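Peline Mobile Users Group
Minutes of the regular meeting, Sun 23 September

Chair: Natsumi Kuroda
Minutes taken by the chair.

1. Minutes of the previous meeting
Accepted with one correction. Under item 4, "battery capacity" should read "battery health as reported by the phone."

2. Trade-in and data wiping
The group reviewed the draft help sheet on preparing an old phone for trade-in or resale. The draft gave one procedure for all phones. Members reported that the order of steps matters and differs between platforms. On Android phones, the Google account should be removed before the factory reset is run, otherwise the next owner may be stopped at the account check. On iPhones, Find My must be turned off first.

It was pointed out that removing the SIM does not remove an eSIM profile. The reset screen on most recent phones asks whether to erase eSIMs as a separate choice. The draft did not mention this.
Agreed: split the sheet in two, one page per platform, and add a line on eSIM to each. Memory cards to be covered in a footnote.

3. Two-factor codes
Three members had lost access to accounts after trading in a phone with the authenticator app still on it. In two cases the app had not been backed up. In the third, the backup existed but was tied to a phone number no longer in service.
Discussion on whether the sheet should name specific apps. Decided against, as menus change with each update and the sheet would be out of date by December. The sheet will say: move the codes to the new phone, sign in once with a code from the new phone, and only then reset the old one. Recovery codes to be printed or written down.

4. Backup sizes
A test backup was run on the group's shared phone over the clubroom Wi-Fi. The phone held 2,665 photos and 168 videos. The photos finished during the last meeting. The videos did not, and the upload stopped each time the screen locked. Changing the battery setting for the backup app from "optimized" to "unrestricted" cleared the fault.
A member asked if a cable copy would be simpler. For photos and videos, yes. For messages and app data, no, as these do not appear as files when the phone is plugged into a computer.
Agreed: the sheet will recommend a cable copy for photos and videos, and the maker's own transfer tool for everything else.

5. Trade-in offers
Figures were compared for one phone, same model and storage, graded "good" by the owner. Skostura offered $400 as store credit. Gebreyes offered less, but in cash. Skostura's terms allow the offer to be lowered after inspection, with the owner given a set number of days to refuse and have the phone returned. Gebreyes does not return phones once they are received. The group takes no position on which is better. Both sets of terms to be linked from the help page.
One member had a screen protector counted as a scratch. Advice to take protectors and cases off before sending to be added.

6. Website
The help pages had 1,089 visits since the last report. The most read page is still the one on freeing up storage. The page on choosing a charger is out of date and gives the wrong wattage for the newer phones. It will be taken down until corrected.
The page template will be changed so that author names appear under the picture on every page. No objection.
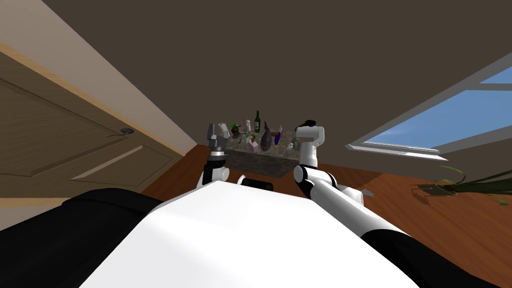

Natsumi Kuroda

7. Trirkia sync app
Reports continue of duplicate contacts after a transfer with Trirkia. The cause appears to be contacts stored both on the phone and in the account. Turning off "phone contacts" as a source before the transfer prevented duplicates in both tests made. Merging afterward also works but drops the notes field where the two entries differ.
Agreed: report the notes field fault to Trirkia with the two test files attached. Help page to advise turning off the phone source first.

8. Software support dates
Request for a table showing how long each phone will get security updates. Held over. The makers count from different points, some from launch and some from first sale, and the table needs a column for this before it can be filled in.

9. Actions
Split trade-in sheet, add eSIM line: N. Kuroda
Add two-factor section to both pages: N. Kuroda
Take down charger page: done during the meeting
Report to Trirkia: open, needs a name
Links to Skostura and Gebreyes terms: with the next site update

10. Other business
The spare USB-C cable is charging only and will not carry data. It has been labeled.

Next meeting to be posted on the site.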